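# Demonstration gathering

**Demonstration gathering** is the stage of robot learning in which examples of a task are recorded for later use in training a control policy. Each example, called an *episode*, pairs camera views with the joint positions and gripper state of the arm at each time step.

In the Standemwood procedure, used at the Trunden site, an operator guides the arm through one pick and one placement per episode. Toys are mixed in a shared metal tray, and coloured boxes with round holes stand beside it. An episode is limited to 35 seconds. The Navarrete set, begun in June, holds 910 accepted episodes; a further 117 were rejected, mostly for dropped frames or a missed grasp with no second attempt.
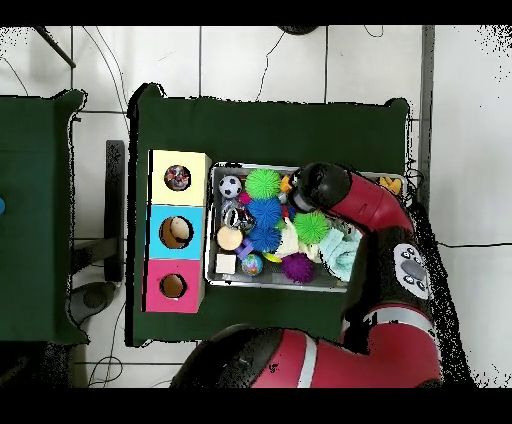
Why are the objects moved between episodes?

A policy trained on one fixed layout tends to learn the path of the arm and neglect the position of the object. Changing the layout forces it to rely on the camera view.

Objects are chosen to differ in stiffness, surface and shape. Spiky rubber balls deform under the fingers, polished spheres slip and reflect light, and cloth has no stable outline. Small blocks test alignment of the gripper. Crowded trays are harder than sparse ones, as neighbouring items shift on contact.

## Labelling

Each episode carries a short text instruction naming the object and its target. Failed grasps followed by recovery are kept and marked separately. In the Alley format, instructions are stored apart from the sensor data, so wording can be corrected without rewriting the recordings. Of the accepted Navarrete episodes, 845 are used for training and the remainder are held back for testing.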